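The shared workshop at Montes keeps its kettle by the door and its robots at the back, and if you turn up after seven in the evening you'll find Irén Illés somewhere between the two, mug in one hand and a cable tie in the other. She used to repair sewing machines, and she'll happily tell you (at some length, and with gestures) that a bobbin winder teaches you most of what you need to know about motors.

Her current project is called Gruvum, and the aim is a modest one — a machine that can pick up a thin stick and put it where you'd like it. She and Zulkifli Tuhumury began in July with a frame, a borrowed book and far too much cable.

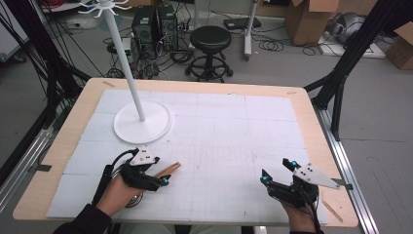 Zulkifli does most of the hand work, which suits him, as he is the patient one. A good evening is 20 tries, each done as slowly as he can bear, and then a long natter over what went wrong with the ones that did. Irén wanted 90 at first! They settled on 20 after one very grumpy night and a packet of ginger biscuits.

The next job is the left gripper's cable, which Irén would like to run a little higher up the arm.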